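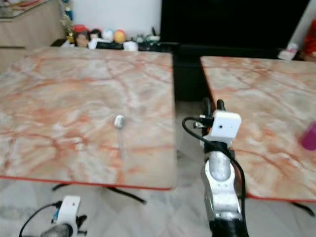
I started keeping a coffee log in November because I was tired of making a good cup one morning and a bad one the next with no idea what had changed. I used a school notebook, one line per cup. Date, beans, grams, grind setting, time, and a word or two on how it tasted. The words were mostly "fine" and "sour."

I had been drinking coffee for more than twenty years before that and had never weighed any of it. I used a scoop that came with a can my mother bought. When I moved out I took the scoop. It is still in the drawer and I still use it for rice.

The first thing the log showed was that my scoop was all over the place. On the first few mornings I scooped the way I always had and then put the result on the kitchen scale. The difference between a heaped scoop when I was half asleep and a level one when I was paying attention was big enough to explain most of what I had been complaining about. So I quit scooping and went to 31 grams for the big pot, and I have stayed there. I picked 31 because that was what the scale said on the morning I liked best. There are ratios you can look up and I have looked them up. Mine is close to what most people recommend, a little on the strong side.

The pot is a plain drip cone that sits on a glass carafe. I bought it used. It has a chip on the rim that doesn't affect anything. The grinder is a Zusta hand grinder that Berkay Kozan sold me when he got an electric one. He wanted the electric one because his wrist bothers him, and he let the hand grinder go cheap. It takes me a few minutes to get through 31 grams, longer if the beans are light. I do it standing at the counter while the kettle heats. I used to do it sitting down with the grinder between my knees, and the hopper lid came off once and I was picking beans out of the heating vent for a week.

Water was the second thing. Our tap water is hard. The kettle grows a white crust on the bottom and I clean it with vinegar when I remember. I had read that hard water flattens the taste, and I didn't pay much attention until Yến Ngô came over one weekend and brought a jug from her place, where the water is soft. She wasn't making a point. She was on her way somewhere else and had the jug in the car. I made two small cups, same beans, same grams, one with her water and one with mine, and hers was clearly better. Mine tasted like it had been sitting out. I bought a filter pitcher after that. Filtered tap is somewhere in between, and it's what I use now. I am not going to carry jugs across town.

Temperature I thought would matter more than it did. I don't have one of the kettles with a readout. I borrowed a thermometer and tried water right off the boil, then water that had sat for a minute, then two minutes, then four. Right off the boil was fine for the lighter beans. With the dark ones it brought out something like burnt toast, and waiting a minute fixed most of it. Past two minutes the coffee went thin and I stopped trying. The lines in the notebook for those days say "toast," "less toast," "ok," "weak."

Grind was the one that took the longest. The Zusta has a dial on the underside with clicks and no numbers, so you have to close it all the way and count out from there. I lost count often. I finally put a dot of nail polish on the dial at the setting I use most, and another for the coarse setting I use when I make a jar of cold coffee in the summer. If you have one of these grinders, do that on the first day. The polish has held up through a lot of cleaning.

When the coffee is sour I go a click finer. When it's bitter and dry I go a click coarser. That is pretty much the whole method, and it was printed on a card that came with the first bag of beans I ever ordered by mail. I threw the card out at the time. I had to work it out again from my own notebook, which took most of the winter.

As for beans, I went through a lot of them. I'm not going to list every bag. The ones I bought more than once were these.

Wirnell, the medium roast. This is the one I buy at the regular store. It is sold in a brown bag with a roast date stamped on the bottom, and I check the date now, which I never did before. A bag that has sat on the shelf for two months tastes like the bag. A fresh one is good every day and doesn't ask much of me. If I had to pick one and stop thinking about it, this would be it.

Bogale, the light roast. I order this one. It takes a finer grind and it's harder on the arm. When I get it right it tastes like tea with lemon in it, and when I get it wrong it tastes like lemon. My log has more "sour" written next to Bogale than next to everything else put together, and it also has the only line where I wrote "very good" and underlined it. I have tried to repeat that cup and haven't managed to. The numbers were the same as the day before and the day after.

Amska, the dark one. I got it for guests who take milk. On its own it's too much for me. With milk it's very good, and it's forgiving about the grind. I keep a small bag in the cupboard and it goes slowly, so it's usually a bit stale by the time anybody drinks it. No complaints yet.

I also tried keeping beans in the freezer. I split a bag into small jars, left half out on the shelf and froze the other half, and drank them a month later on alternating days. The frozen ones held up better. I don't do it much because I finish a bag before it matters, but I'd do it with an expensive one.

I should say something about cups. I make a full carafe in the morning and I drink two mugs of it, and the second mug has always been worse. I blamed the carafe for this. I bought an insulated one and the second mug was hotter but tasted the same. Then I noticed that the coffee in the carafe doesn't mix on its own. What comes through first is strong and sits at the bottom, and what comes through last is weak and stays closer to the top. Now I give it a stir with a long spoon before I pour, and both mugs taste alike. Twenty years and I had never once stirred it. I went back through the log to see if I could spot when I started, and there it is in the margin, "stirred," with a question mark.

Stirring in the mug is a different matter. I take a little sugar in the afternoon cup and none in the morning. The afternoon cup is a small one, 200 milliliters of water, made in the one-person cone. It's the cup I enjoy most. I have it at three, or close to it, with whatever is left from lunch. The morning coffee is for waking up and I could probably drink anything.

Filters: I use the white paper ones. I tried the brown ones and could taste paper even after rinsing. I tried a metal one for a couple of weeks, and it left a fine mud in the bottom of the mug that some people like. Berkay likes it. I gave him the metal filter. I rinse the white ones with hot water before the grounds go in, mostly to warm up the carafe.

By spring I had 600 lines in the notebook and it was full. That includes the small afternoon cups and all the side-by-side ones where I only drank half. I bought another notebook and wrote in it for two weeks and then stopped. There wasn't much to write. The same beans, the same grams, the dot of nail polish, "fine," "fine," "good," "fine." When I open a new bag I still jot down the setting on a piece of tape and stick it to the bag, and that covers it.

The old notebook is on the shelf with the cookbooks. It has rings on nearly every page and a few pages are stuck together from a spill in January. I did look something up in it last week, when the Bogale came out sour again. The note from the last time said to go finer, so I went a click finer. It helped some. I'm going to try another click tomorrow.

Yến wants to know if I'm going to do tea next. I don't think so. I have one box of tea and it's for when I have a cold.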